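Aula 4: abrir a torre e reconhecer a placa-mãe

Antes de mais, desliguem o cabo da fonte e carreguem no botão de ligar uns segundos. Eu já me esqueci disto à frente de uma turma inteira e ainda hoje mo lembram!

Esta semana não montamos nada. Quero só que olhem com calma e saibam dizer o nome das coisas (sim, vou perguntar na próxima aula). Eu começo sempre pelo socket, que é onde assenta o processador. Nos LGA os contactos estão do lado da placa, uns pinos fininhos que se dobram só de olhar para eles, por isso dedos longe quando a armação metálica estiver levantada. O Bülent Kırmızıgül, que dá a outra turma, prefere começar pela memória, e se calhar até tem razão, que é mais difícil estragar.

Nos slots DIMM procurem as patilhas das pontas. Abrem-se para fora, alinha-se o entalhe do módulo e carrega-se até ouvir o estalido. Se não entra, está ao contrário, não façam força.

Depois vêm as expansões. O PCI Express x16 é o comprido da placa gráfica e costuma ter um trinco na ponta; o PCI antigo é muitas vezes branco ou creme, e ainda dá jeito para placas de som velhas. A cor muda de fabricante para fabricante, portanto guiem-se pela forma e pela posição do entalhe.

Para casa: um esquema à mão com socket, memória, expansão e conectores traseiros. Pode ser feio, o meu também é. Entregam à Ah-rin Nam no início da aula 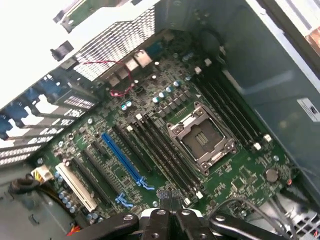 e não se esqueçam de pôr o nome na folha, que em outubro fiquei com uma pilha delas sem dono.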